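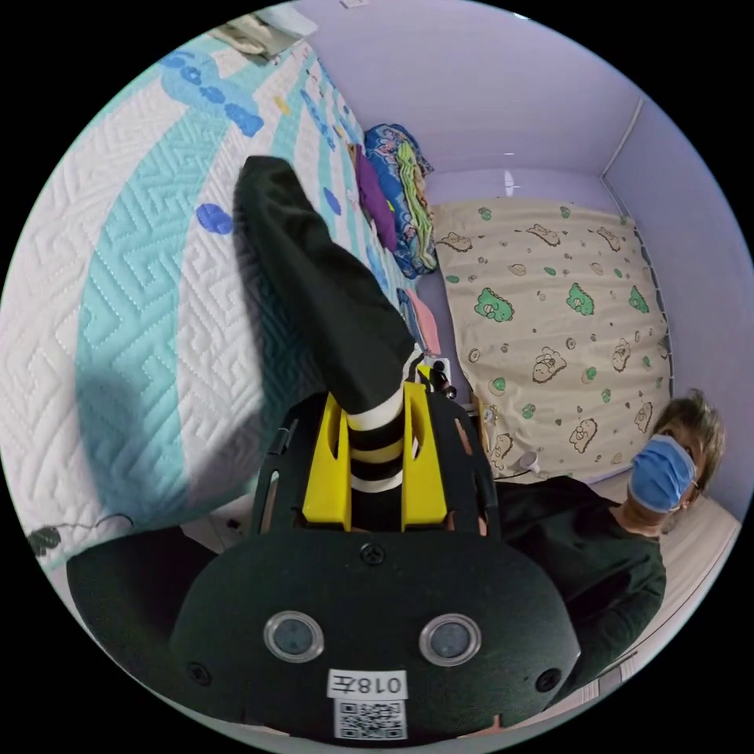
Open day at Nolteck in Tanville: anyone else go?

petrauskas_fan wrote:
Went along to the Nolteck open day last month with my sister-in-law, who is keen on this sort of thing. I'm less keen but there was free parking. Posting because the leaflet promised "the laundry robot of tomorrow" and I'd like to know if anyone else came away thinking tomorrow is a long way off.

What we got was people folding clothes in a bedroom. They hold a gripper, squeeze it shut on a sock or whatever, move the sock, and all of that gets recorded. Then the recordings go off to teach Plollia, their software, how to do the same job. Plollia itself did not fold anything while we were in the building. I asked the guide, Lucie Robichaud, when it might, and she said "we're at the collection stage". Fair enough, but put that on the leaflet.

dovetail57 wrote:
I was in the 2 o'clock group and thought it was good. What did you expect, a butler? They told us at the door it was a data session.

petrauskas_fan wrote:
They told YOUR group at the door. Ours got a biscuit and a lanyard.

And I did watch properly, I stood there through several garments. My trouble is that it's all so slow. Pick up, carry, put down, next one. My mum could clear that bed while the kettle boiled. 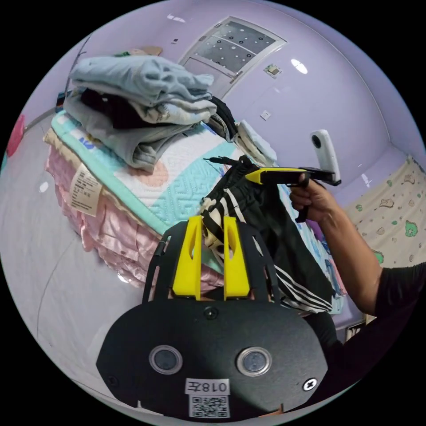
The other thing I asked was how many goes it needs at one type of clothing before the software gets the idea. Lucie said it varied. I asked whether it was tens or thousands and she said it varied. I've bought cars from people who were more forthcoming.

Jade Paquette wrote:
I can help a bit with that, I did two months of this kind of work for a different firm. It does vary, she wasn't fobbing you off. Socks are one thing. Anything with a waistband or a lining is a pain as it never lands the same way twice, and you want all those different ways on record. Slow is also what we were told to do. If you rush, the recording is no use and you do it again.

dovetail57 wrote:
Thank you Jade. Some sense at last.

petrauskas_fan wrote:
That's useful, and more than I got on the day. But it makes my point for me. If shorts are a pain for a person holding the gripper, what's the machine going to make of a fitted sheet? I put that to the guide too and she moved us on to the next room.

laurier_c wrote:
Was that the room with the charts? Accuracy going up and up and no numbers on the side? I took a picture of one to show my lad, who does statistics, and he laughed for quite a while.

petrauskas_fan wrote:
Yes!! That one. And the film of the arm folding a tea towel, with the little "4x speed" in the corner. So that's four times slower in real life. My sister-in-law hadn't spotted it until I pointed, and then she went quiet on me.

To be fair to the people doing the work, they were patient and took care over it. No complaints there. It's the firm I don't believe. You can't invite the public to see a robot and then have all the folding done by hand.

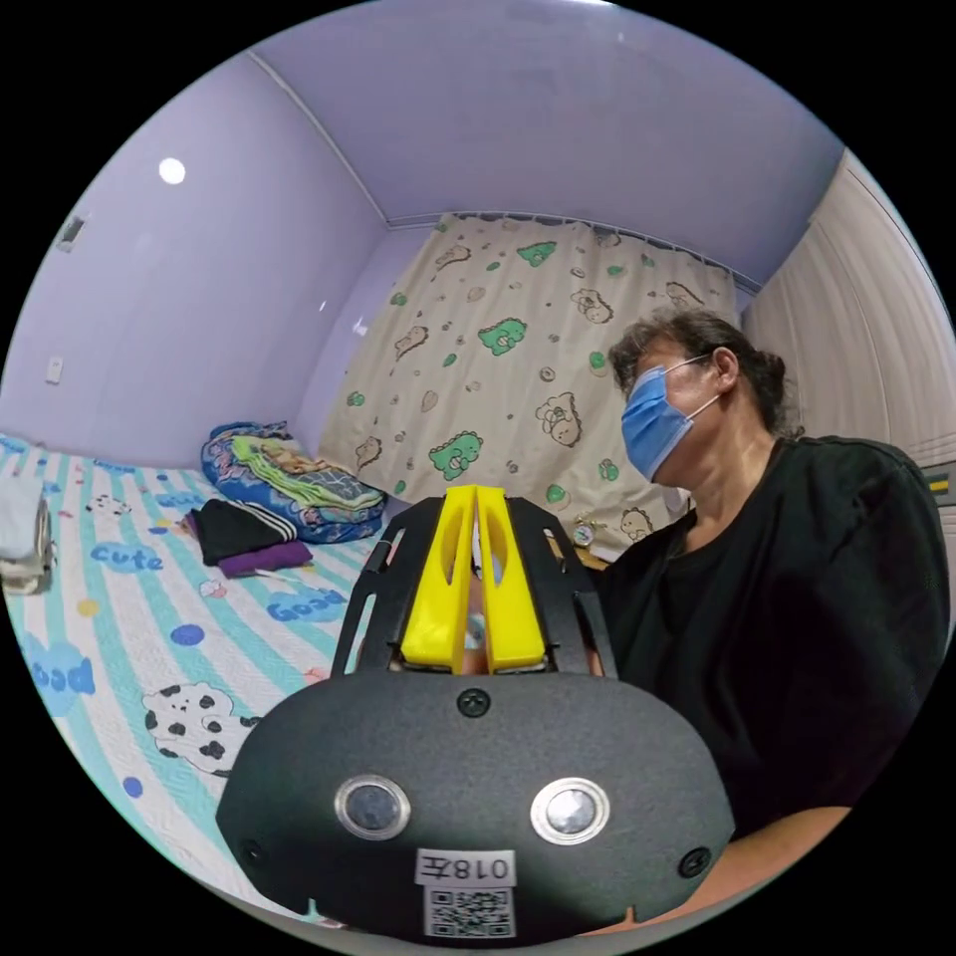 Eliécer Ñahui wrote:
I'd disagree with that last bit. I've been to plenty of these days at other firms and normally you get one polished trick, rehearsed to death, and you aren't allowed to stand near it or ask for another go. I'd sooner see the dull part. At least Nolteck let you see where the folding comes from.

petrauskas_fan wrote:
I'd have no quarrel with the dull part if they had called it that. Would you have driven to Tanville for it though?

Eliécer Ñahui wrote:
Yes. I did, from the coast, and I'd do it again in July if they run the second one.

dovetail57 wrote:
Same. Bring your own fitted sheet this time, petrauskas.

petrauskas_fan wrote:
I might well. King size, elastic gone at one corner. If Plollia gets that into the airing cupboard I'll come back on here and apologise to the lot of you.

Thérèse Girard wrote:
Does anyone know if you have to book for July? The website only has the old form on it and it won't take my postcode.

laurier_c wrote:
You have to ring. Ask for a morning slot, the afternoon ones run late and the café shuts at 4.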